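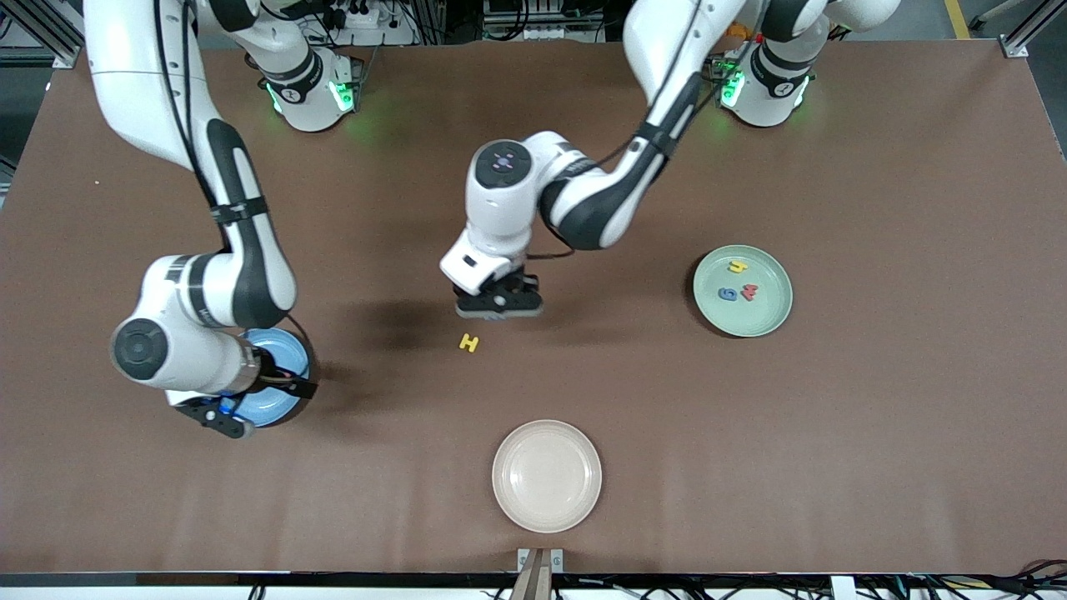
The two-arm table at Cindanthorpe, with the plates and foam letters set out.

About us

Cindanthorpe is a shared workshop. Members build stuff, mostly robots and things that move on their own. Started with three benches and a rented drill press, now 22 members and a lot more shelving. We are not a company in the big sense. There's a bank account and a door code.

Who does what

Wissam Saab - keys, rent, bench bookings. Ask him first.
Manikandan Annamalai - wiring, power, anything with a fuse in it.
Ajith Annamalai - software. Also teaches the Thursday class.
Divya Devadiga - runs the two-arm project, see below.
Venkatesh Salian - metal, frames, brackets, the saw. You need his ok before you use the saw.

Manikandan and Ajith are brothers, yes. Mail for "Mr. Annamalai" gets opened by whoever is nearer.

The two-arm project

This is what most people write to us about so it gets the most room. Name is Fumby. Two arms on one table, white and black, black grippers, brown sheet over the top. The job we gave it is sorting foam letters and numbers onto plates, and moving the dishes around too. Bowl in one gripper, other one free. Sounds like nothing. Took us most of a year to get a bowl up off the table without tipping it into somebody's lap.

Why foam letters? Cheap, light, squishy, and they come in colors. A yellow H weighs next to nothing and lies very flat, so the fingers have to come in low. The 4 is easy. The 6 is ok. M and W are the same letter as far as the software is concerned and Ajith has stopped arguing about it. Plates are different sizes on purpose.

We tried a white sheet first. Glare everywhere. Then gray, then a green cutting mat that the green plate dissapeared into. Brown is the fourth one and it's staying. Scuffs don't matter to the software so far, we've left them.

Left and right: we name the arms from the robot's side. If you stand at the front of the table, the robot's left arm is on YOUR right. Everybody gets this wrong the first week. Divya put it in the sign-in sheet and it still happens.

Cables. We know. Manikandan has a plan for a tray under the front edge and another for the power strips at the back. September, he says. Till then please don't unplug anything at that end of the room, even if it looks like a phone charger.

Where we are with it: 597 logged runs as of the last update to this page. A run counts if the arms start from rest and finish without anyone touching the table. Dropped letters still count, they just get marked as dropped. Divya keeps the log and she's strict.

The other stuff

Iyer - a plant watering rig, works fine, needs a bigger tank. Looking for somebody to take it over.
Jusska - a little cart that is supposed to bring tools from the rack to the bench. Turns left very well. Right is in progress.
Members' own builds - 11 on the shelves right now. Label yours please, name and phone number. Unlabeled boxes go in the parts bin after a month.

Money

Dues cover rent and power. Projects pay for themselves, meaning members chip in or we sell off old gear. Last parts sale brought in $2,590, most of it went to motors, new blades for the saw, and a first aid kit that isnt from the 90s. We don't have sponsors. If you have spare servo cable or aluminum extrusion longer than your arm, we'll come pick it up.

Joining

Come by on a Thursday, evening class starts at 7, beginners fine. You don't need to know how to solder. Closed shoes. If you want to see the arms going, ask for Divya when you come in, she'll tell you where to stand. Stay outside the yellow floor marking when the base lights are green, green means powered.

After two visits you can ask Wissam for a membership form. One page. He reads them on weekends so give it a few days.

Kids welcome with a parent. Under 14 not on the metal side at all, Venkatesh's rule, no exceptions so don't ask him.

Parking in back, not in front of the bakery. Ring the lower bell, the upper one is the dentist.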